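Measuring Reverberation Time in an Office Room With Floltau

Last updated July 29, 2020

This procedure covers the measurement of reverberation time in a furnished or empty office room using the impulse method. It applies to enclosed rooms with a regular floor plan. Open-plan floors, stairwells and atriums need a different method and are not covered. The worked figures come from a meeting room at the Estcombe building with a volume of 155 cubic meters.

What you need

A recorder with manual gain. The Mugo is used in these steps, but any recorder that writes uncompressed WAV files will do.
An omnidirectional microphone, if the one on the recorder is directional.
A tripod or stand.
An impulse source. Balloons are adequate for the 500 Hz and 1,000 Hz bands. They are weak in the lower bands, and results below 250 Hz should be discarded unless a loudspeaker and sweep signal are used.
Hearing protection for everyone in the room.
A computer with Floltau installed.

Step 1. Prepare the room

Close all doors and windows. Switch off ventilation if the building controls allow it, and wait for the ducts to go quiet. A fan that cannot be switched off should be noted in the log together with its setting.

Leave furniture in the position it will normally occupy. Upholstered chairs and open shelving absorb or scatter enough sound to change the result, so a measurement taken with the furniture stacked against one wall describes a different room. Blinds and curtains should be set to their usual position, and that position written down.

Keep the number of people in the room as low as possible. One operator is enough if the recorder can be started before the balloon is burst.

Step 2. Choose positions

Use at least 2 source positions and three microphone positions. Each microphone position should be at least one meter from any wall, table or large cabinet. Avoid the exact center of the room and avoid points that mirror each other across it, as these tend to repeat the same low-frequency pattern.

Set the microphone at seated ear height, 1.2 meters above the floor. Burst the balloon at standing chest height. Do not stand between the source and the microphone.

Mark each position on a floor sketch with a letter for the source and a number for the microphone. A2 and B1 are easier to sort later than file names generated by the recorder.

Step 3. Set the gain

Turn off automatic gain, limiting and any low-cut filter. On the Mugo these are three separate menu entries, and a factory reset turns the limiter back on. Automatic gain raises the level during the decay and makes the reverberation time read too long.

Burst one balloon as a test. The peak should fall below full scale with a small margin. If the waveform is flat at the top, lower the gain and repeat. A clipped impulse cannot be repaired in software.

Step 4. Record

Start the recorder and leave ten seconds of silence. This section is used to estimate the background noise. Burst the balloon, hold still, and allow another five seconds before speaking or moving. Repeat for each pair of positions. Use balloons of the same size, inflated to the same diameter.

Step 5. Analyze

Import the files into Floltau and select Decay Analysis. Set the filter to octave bands and the evaluation range to T20. This range uses the part of the decay between 5 and 25 decibels below the starting level and extrapolates it to a 60-decibel drop. T30 is preferable when the background noise is low enough, but few occupied buildings permit it with balloons.

Check the fitted line against the curve in each band. The line should follow the decay without a visible bend. A curve that falls steeply and then flattens usually means one of the following:

The noise floor has been reached inside the evaluation range.
A door is open to a more reverberant space.
Two parallel hard surfaces are producing a flutter echo.

Discard bad decays before averaging. Average the remaining times for each band separately — do not average across bands until the individual values have been logged.

Step 6. Calculate the absorption

The total absorption area in square meters is 0.161 multiplied by the room volume and divided by the reverberation time. The room at Estcombe measured 1.0 second at 500 Hz, which gives:

0.161 x 155 / 1.0 = 25.0 square meters

The target for the room was 0.6 seconds:

0.161 x 155 / 0.6 = 41.6 square meters

The difference, 16.6 square meters, is the absorption to be added. Divide it by the absorption coefficient of the chosen panel in the same band. A Skimcombe wall panel with a coefficient of 0.85 at 500 Hz requires 19.5 square meters of panel. Subtract nothing for the wall area covered when the wall is painted plaster, as its own absorption is small. Carpeted or fabric-covered surfaces do need to be subtracted.

Repeat the calculation at 1,000 Hz and use the larger panel area of the two.

Step 7. Place the panels

The formula assumes absorption is spread evenly over the room. Placing every panel on the ceiling of a room with bare parallel walls will leave a flutter echo at ear height, and the measured time will be longer than the calculated one. Put at least one third of the area on two adjoining walls. Measure again after installation using the same positions and the same furniture layout.

Notes on the log

Record temperature, humidity, furniture layout, ventilation state and the surface finish of every wall. Smooth white walls photograph poorly and are often entered as "plaster" when they are painted board over a cavity, a construction that absorbs more in the low bands. Tap the wall and listen before filling in that column.

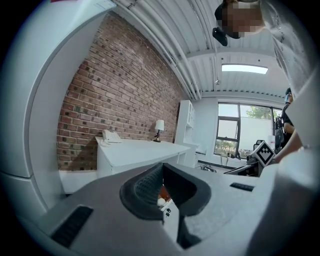

Keep the original WAV files with the log. Averages alone cannot be checked if the evaluation range is changed later.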